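06/07/2022 – notes from the Trallwood bench room, typed up fast

She runs the tidying at Trallwood and she talks quick. Blue cloths first. "I buy 200 at a time. People laugh. Then they spill somthing."

Organizer box, tube rack, cloth. Same tables, every day.

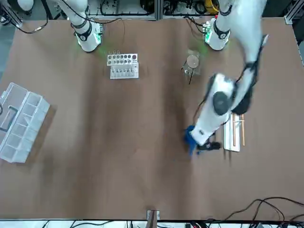 *The white rack at the back of the table, organizer box off to the left.*

Her rule for the rack – it stays at the back, always. "You wipe around it. You don't lift it, not with tubes in." She learned that in May, at the old Barkeo place. Wouldn't say more.

Paper on the tables? Mixed feelings. Cheap, creases fast.

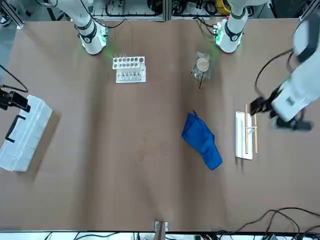

"And chopsticks, I'm serious, keep a pair out. Good for small stuff. They get a tray so they don't roll off." She went through 9 pairs last year, mostly lost, a few snapped.

Folding? She doesn't, untill the end of the day. A cloth in use can sit in a heap. Microfiber only, though – cotton leaves lint, she says, and she hates lint.

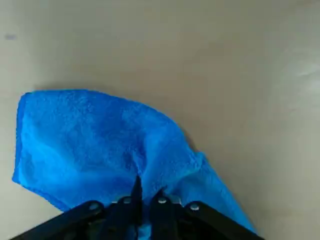

*Blue microfiber towel, hem folded over at the left.*

Washed warm, no softener. "Softener ruins them. Put that in."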